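工作坊笔记　四月，周六

上午九点半到的，暖气没开，先烧了水。今天主要做三件事：把Itoleo调解工作坊第二轮的转写稿过一遍，定下编码表里“协商”这一组的边界，再把下周要给Davley那边看的材料列个清单。第三件没做完，写在最后。

先记转写稿的情况。第二轮一共179页，按访谈日期排，前面几次的格式和后面的不一样，说话人标记有的用字母，有的用角色（“长者”“青年代表”“水务员”）。我统一改成角色加序号。改的时候发现有两份稿子里“长者二”和“长者三”在中途互换了，听录音核对过，以录音为准，已经在稿子页眉里写明改动。以后谁再动说话人标记，请在页眉里留一行，不要直接覆盖。

关于Itoleo的背景，给后来加入的同事补几句。这是上下游两片村子之间的取水和放牧纠纷，争的是旱季那几个月河湾的使用顺序。老办法是两边长者在河湾坐下来谈，谈成了就杀一只羊，口头约定，管到下一个雨季。行政区划调整以后，河湾划进了另一个乡，乡里派了水务员，定了书面的轮值表。两套规矩同时在用，谁都不肯说哪一套作废。我们做的工作坊就是把两边的人请到一起，让他们把各自认的规矩讲出来，我们负责记录和整理，不做裁定。

这一点在编码时很要紧。上一版编码表里把所有“双方对话并达成一致”的段落都标成“协商”，今天重读，觉得太粗。至少要分开两类：

一类是当事人自己谈，旁边有人听，但听的人不开口定结果。河湾那种坐谈大多属于这一类。

另一类是有一个第三方，拿着文件或者拿着职权，在双方之间来回传话，最后由他宣布。水务员主持的几次会都是这样，虽然会议记录上写的也是“协商一致”。

我暂时把前者记作“坐谈”，后者记作“主持协商”。有几段夹在中间，比如第二轮第四次，水务员在场，但是长者先开口，水务员后来只念了一遍大家说的话，并没有改。这段我先标了“待议”，周会上讨论。

“和解”这个码也有问题。访谈里说“和了”的时候，意思差别很大。有人指的是当场不吵了，有人指的是赔偿付清了，还有人指的是两家又开始通婚。一位下游的妇女讲得很清楚，她说羊杀了那天不算和，她弟弟的儿子娶了上游的姑娘那天才算。按现在的编码表，这三种都归在一个码下，后面做时间线就会乱。建议拆成“停争”“偿付”“复交”。“复交”这个词有点书面，谁有更好的写法请在旁边批。

十一点左右开始核对赔偿部分。Ndung'u项目那边三年前做过一份类似的清单，格式可以借用，他们把每一笔赔偿分成“议定”“已付”“转为他物”三栏。“转为他物”这一栏对我们很有用，Itoleo的赔偿经常谈的是牛，付的是饲料或者劳力。我照这个格式把第二轮里提到的赔偿都抄了一遍，能对上录音时间的都标了时间。对不上的放在表格最下面，没有删。

有一处需要提醒：不要把Ndung'u那份清单里的换算办法也搬过来。他们那里一头牛折多少天工是双方事先说好的，Itoleo没有这个约定，每次都是现谈。如果我们替他们换算，出来的表看着整齐，读的人会以为有一套固定的价。宁可留着原话。

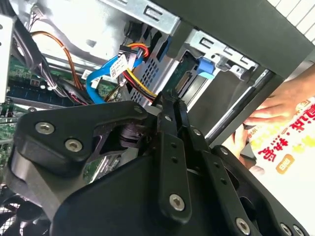 中午吃了饭，一点多接着做。下午先处理翻译。第二轮里有三个词反复出现，译法前后不一致，我把出现的地方都找出来，写了个对照：

第一个词，字面是“把脚收回来”，前面的稿子译成“撤退”“让步”“撤回要求”。从上下文看，说话人用它的时候并不觉得丢面子，是说这件事我先不往前走，等对方也停一停。译成“让步”就有了输赢的意思。我改成“收脚”，第一次出现时加注，后面不再加。

第二个词，指在场作证的人，以前译成“证人”。法庭味道太重。这些人没有义务陈述事实，他们的作用是以后有人反悔时可以说“那天我在”。改成“在场人”。

第三个词是对水务员的称呼，直译是“拿本子的人”。有的译者直接写成“水务员”，意思没错，但把说话人的态度抹掉了。上游几位长者叫他“拿本子的人”，下游的年轻人叫他职务名。这个差别我觉得值得保留，所以原话里是哪个就译哪个，不统一。

改完以后又从头搜了一遍，第二轮应该都改到了。第一轮还没动，第一轮的稿子是以前外包译的，问题更多，要单独安排时间。

下午两点多读青年组的部分。青年组的讨论和长者组的节奏完全不同，话短，打断多，转写稿里到处是“（多人同时说话）”。原来担心这部分编不出什么东西，读下来并非如此。他们谈得最多的是谁有资格进河湾坐谈。按老规矩，没成家的男子不能坐，女子只能坐在外圈。青年组里有人提出，轮值表是人人可以看的，坐谈却要看年纪，所以他们更愿意认轮值表。同一组里也有人反对，说轮值表贴在乡公所门口，走路要大半天，贴了跟没贴一样。

这两种说法都很实在。我在备忘里写了一段，想提醒写报告的人，不要把它写成“青年支持正式制度、长者支持传统制度”。组里的分歧比这个复杂，有几个人前后说的还不一样。报告里可以直接引原话，让读的人自己看到。

顺带记一下录音编号。Isell提供的转写软件导出来的片段编号是连续的，今天到804。但是有几个片段在导出时被合并了，编号跳过去，看上去像是缺了内容，其实没有缺。我在共享表里把跳号的地方都标成灰色，大家引用时仍按原编号，不要重新排。重新排过一次，上一轮报告的脚注全部错位，花了两天才改回来。

三点以后讨论保密处理，今天在场的都参加了。结论如下，照此执行：

所有人名一律不进编码文件，用角色加序号。对照表单独放，加密，只留一份。

地名保留到Itoleo这一级，村名用“上游甲”“上游乙”“下游甲”这样的写法。河湾就写河湾。

提到伤人事件的段落，引用之前必须回去问过当事人。第一轮里有两段已经引进了初稿，先撤下来。

通婚的例子容易认出人，引用时去掉亲属关系的具体称谓。上面我写的那位妇女的例子也要按这条改，笔记里先留着，进报告时改成“一位受访者的亲属”。

有同事问，去掉这么多细节以后，材料是不是就薄了。我的看法是会薄一些，可以接受。那边的人还要一起住下去，一句话引得不当，后面两家见面就难。工作坊开场的时候我们当面答应过的事，要做到。

然后是给Davley的材料。Davley是出资方，下周来看中期进展，他们上次来信问的是“已解决纠纷的数量”。这个数我们给不出来，也不应该硬给。前面说了，什么叫解决，当事人自己就有三种说法。我准备的答复思路是这样：

先把“停争”“偿付”“复交”三个码讲清楚，每个配一段原话。

再给一张时间线，只画一件纠纷，从起争到现在，标出坐谈和主持协商各在什么时候，赔偿付到哪一步。

最后写一段我们目前不知道的东西，主要是旱季还没到，现在的安静有多少是因为河里有水，要等旱季过了再看。

时间线选哪一件还没定。备选的是渡口那件和羊圈那件。渡口那件资料最全，但牵涉伤人，按保密的规定处理起来麻烦。羊圈那件小，双方都愿意讲，只是偿付部分有一段录音听不清。倾向于用羊圈那件，听不清的地方照实写听不清。

四点左右又回头看了一遍编码表，补了几条操作说明：

一段话可以有多个码，但“坐谈”和“主持协商”不能同时标，拿不准就标“待议”。

沉默超过转写稿里标注的“长停顿”，在备注栏里记一笔。有几次坐谈，最要紧的转折都在停顿之后。

受访者引用谚语时，整句保留原文和译文，不要只编码译文。

访员的问题也要读。第二轮里有两次，访员问的是“你们后来是不是和好了”，对方答“是”，这种“是”不能单独编成“复交”。以后提问尽量问“后来怎么样了”。

关于最后这一条，我自己也犯过。听自己的录音很不舒服，有一处对方明显还没说完，我就接了下一个问题。已经在那份稿子旁边标了，第三轮如果还能见到这位受访者，补问。

第三轮的安排简单写一下。时间放在旱季前，地点两边轮流，先在下游。妇女组单独开一场，不再附在长者组后面，上一次附在后面，开始的时候天快黑了，有孩子的都先走了。路费按天发，不按场发。水务员那边要提前去打招呼，说明我们还是只记录，请他来听，不请他主持。他上次问过能不能看记录，我们答应给他看他自己发言的部分，这个还没有给，要补上。

未完成的事：

第一轮译文的统一，未开始。

“待议”段落，周会讨论，请各位事先读第二轮第四次。

给Davley的时间线，等选定哪一件。

撤下来的两段引文，要联系当地协作人，问当事人的意思。

水务员的发言记录，整理好以后先给同事看一遍再寄。

编码表的新版已经放进共享文件夹，旧版改了文件名，没有删，正在用旧版编的人请编完手上这一份再换。

五点四十离开，窗关了，录音备份盘放回柜子。

返回顶部　|　联系我们：请通过工作坊页面留言　|　版权所有，转载请注明出处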